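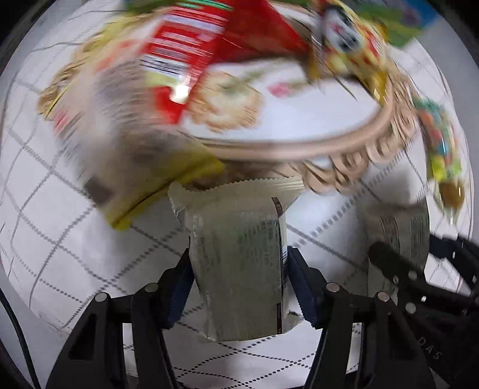 Housekeeping and Hospitality, Unit 17
Setting Out Packaged Snacks
Notes prepared by Seon-mi Shim

This unit covers the snack tray in a meeting room or guest lounge. It follows the unit on hot drinks and uses the same side table.

Choosing a tray
A round tray with a raised rim suits wrapped snacks, as foil and plastic slide easily. Trays with a printed center are fine. Wipe the surface and the underside of the rim before anything goes on it.

Sorting
Empty the stock box onto the table and group the packets by kind. Check each date. The date is often printed near a seam or close to the barcode, and on pale wrappers the print can be hard to read, so work in good light. Packets with less than 10 days left go to the staff room.

Placing
Put the larger bags down first, flat, toward the middle. Smaller pouches go around them – leaning is fine, stacking is not. Keep plain wrappers next to bright ones. Pick up a pouch by its sides and do not squeeze the sealed ends. Crushed corners are acceptable, but an open seal means the packet is thrown out and written on the waste sheet.

Bags that hang over the rim should be moved in before the tray is carried.

Restocking
Look at the tray between sessions. Bring older packets to the front and put new ones behind. At the Sestitz building the tray is cleared at the end of the day and the packets go back into the box.

For practice
Set one tray from the mixed box and have a partner check the dates. Hélène Fraser will go over the waste sheet at the next session. Bring your copy of the Veriden stock list, page 26.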